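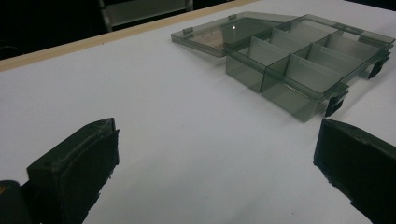
Dernière mise à jour de cette page : 26 août 2018

Abonnements annuels : ce que Stinon a changé à ses caisses

Le parc de loisirs Stinon vend des abonnements annuels depuis son ouverture. Pendant longtemps, ils se prenaient par courrier ou au bureau d'accueil, et la direction s'en occupait peu. Il y a deux saisons, la responsable de la billetterie a demandé à reprendre le dossier. Elle nous a reçus dans son bureau, derrière les guichets de l'entrée principale.

Elle commence par le prix, parce que c'est la question qu'on lui pose le plus souvent. L'abonnement coûte 116 euros pour un adulte et n'a pas augmenté depuis qu'elle a repris le dossier. « On m'a proposé de le baisser pour en vendre davantage. J'ai refusé. Les familles qui ne le prenaient pas ne le trouvaient pas trop cher, elles ne savaient pas qu'il existait. Sur l'ancien panneau des tarifs, il était écrit en bas, après le parking. »

Le premier changement a donc porté sur le panneau. L'abonnement y figure maintenant à côté du billet journée, dans la même taille de caractères. Le deuxième concerne la sortie. Un visiteur qui a payé son entrée peut faire déduire le montant de son billet s'il s'abonne le jour même, avant la fermeture. « Le matin, les gens veulent entrer, ils ont des enfants qui tirent sur la manche. Ce n'est pas le moment de leur expliquer un contrat. Le soir, ils savent s'ils ont envie de revenir. »

Un guichet a été ouvert côté sortie pour cette seule opération. Il a fallu revoir les plannings et former les caissiers saisonniers, qui n'avaient pas l'habitude de parler d'autre chose que du billet du jour. La formation dure une demi-journée. Elle n'apprend pas de phrases toutes faites, précise la responsable. « Je leur demande de poser une question : vous habitez loin ? Si la réponse est oui, on n'insiste pas. Vendre un abonnement à quelqu'un qui vit à quatre heures de route, c'est un remboursement en décembre et un client fâché. »

Le logiciel de caisse, fourni par Cestalis, ne savait pas déduire un billet déjà scanné. La première saison, les caissiers faisaient la déduction à la main et agrafaient le billet au formulaire. « On a eu des erreurs, évidemment. Un soir il manquait une pile entière de formulaires, on les a retrouvés dans la réserve avec les rouleaux de papier thermique. » La fonction a été ajoutée avant l'ouverture suivante. Les cartes elles-mêmes sont imprimées par Vitum, qui les livrait auparavant par la poste. Elles sont désormais remises sur place, et l'attente ne dépasse pas quelques minutes en dehors des jours de forte affluence.

La question des avantages a donné lieu à davantage de discussions. Les abonnés avaient droit à une remise de 30 % à la boutique, que la direction jugeait trop élevée. Elle a été gardée, mais limitée aux jours de semaine hors vacances scolaires. La responsable reconnaît que la mesure a été mal reçue. « Nous avons reçu des lettres. Certaines étaient justes. Nous aurions dû attendre la date de renouvellement de chacun au lieu d'appliquer la règle à tout le monde d'un coup. Je ne le referais pas de cette façon. »

En contrepartie, les abonnés peuvent inviter une personne gratuitement deux fois par an. Ces invitations sont utilisées surtout au printemps, quand le parc a de la place. Elles amènent des gens qui déjeunent sur place, souvent au restaurant Shehu, près du lac, dont la terrasse reste à moitié vide avant les beaux jours.

Nous lui demandons si les abonnés ne finissent pas par coûter cher, à venir si souvent. Elle a déjà entendu l'objection. « Un abonné qui passe deux heures un mercredi après-midi n'occupe la place de personne. Le problème, ce sont les week-ends de pont. Là, nous demandons une réservation à tout le monde, abonnés compris. » Le premier jour où cette règle a été appliquée, presque 300 abonnés se sont présentés sans avoir réservé. Ils ont tous pu entrer, mais la file a débordé sur la route. Depuis, un message est envoyé la semaine précédente.

Pour la saison prochaine, elle travaille sur le paiement en plusieurs fois, demandé par les familles nombreuses. Le service comptable y est réservé et la décision n'est pas prise. Elle voudrait aussi revoir la lettre de renouvellement, dont le texte date d'avant son arrivée. « Elle fait une page et demie et le prix est au verso. »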